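Can a machine fold your jeans yet? How to set up a laundry test at home

Posted 30 January 2023 by Onyekachi Wike

Every time I tell someone I mess about with robots, they ask when one will do their washing. My usual answer is "not this April", and then I go on far too long about trousers. So I'm writing it all down, along with how to try folding with hand-held grippers yourself, which is the best way I know to find out why a machine struggles with it!

You don't need a robot arm to start. You hold the grippers, do the chore with them, and the recordings become the lessons. I use a set from Kevik, but anything with two flat fingers and a decent squeeze will do.

Get the table right first

Cover it with something plain and pale. I went through a patterned oilcloth and a glossy board before settling on plain white, and I wish I'd started there. Tape the cover down at the back, or it creeps towards you every time you drag a heavy leg across it. Then decide where the clothes live when they aren't being folded (a basket on your left is fine) and leave it there for the whole session.

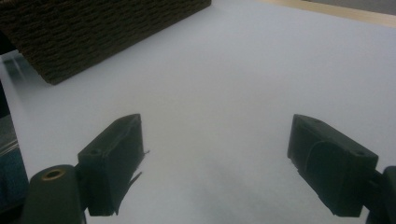
Now practise opening and closing the fingers over nothing. It feels daft, but your hands need to learn how far apart the tips are, and mine took most of an evening. Check your finger pads while you're at it. Rubber wears, tape lifts, and a loose bit will catch on a belt loop sooner or later.

Folding, step by step

1. Lay the jeans flat, waistband away from you, and smooth them with closed fingers.

2. Pinch both layers of one leg at the outside seam. The seam is your friend – it's stiff, it's thick and it gives the pads something to bite.

3. Bring that leg over the other. Go slowly and keep the cloth low, sort of sliding it across. If you lift it high it twists, and you'll be back at step 1.

4. Take the hems up towards the waistband, one gripper on each side. Let go of both together.

5. Fold again so you end up with a bundle. Mine are never as square as the ones I do by hand, and I've stopped minding.

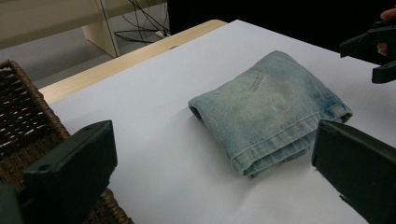
Do it again, and again after that. I logged 275 folds over the winter and threw out 132 of them, mostly for dropped corners. Don't tidy the heap the same way before each go, either. A machine that has only met neat jeans will be lost the first time it gets a pair with one leg inside out.

6. Nudge the bundle from both ends to firm it up, then move it to the finished pile.
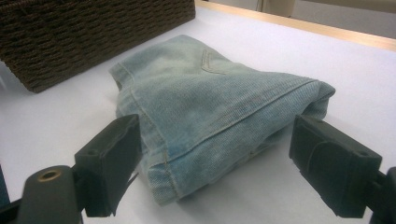
So, can they do it yet?

Sort of. My friends at Ezeani have an arm that manages a tea towel 2 times out of 3, and I was properly thrilled to see it! Jeans are another matter. It gets through the first fold, then grabs one layer where it wanted two and drags the lot sideways. Prutmont, the laundry I visited, still folds everything by hand and has no plans to change.

If you want to train something on your own recordings, I'd begin with flannels and work up. I keep mine in Zaltel, one folder per garment, and I write the type of fold in the file name. Next on my list is a fitted sheet, and I'm dreading it.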